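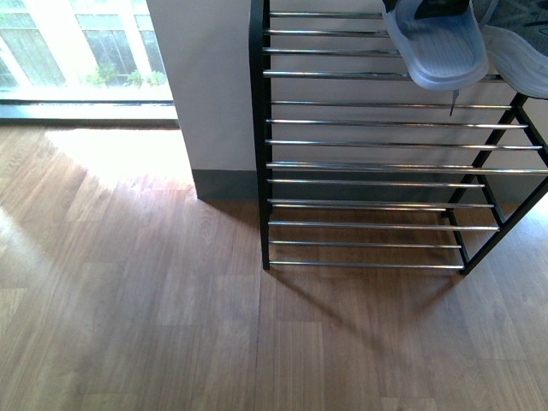 A shoe rack with a blue slide sandal near the top. Easy for us, less easy for a machine.

Posted in April by Marleny Villca

My cousin Fredy asked me when he can buy a robot that puts the shoes away. He has three children, so I understand the question.

I have read about this for some months, and my answer is: not yet. A rack made of thin chrome bars is difficult. The metal shines, the sun comes in from the window, and between the bars there is only air. A sandal must lie across several bars, or it tips and falls through. And the second shoe must find its pair.

I saw a video where a machine needed 13 minutes for one pair of boots. Fredy's oldest daughter does it in a few seconds, when she wants to. I told him to wait some years more and to keep asking her. He did not like this answer very much.

136 shares | 3 comments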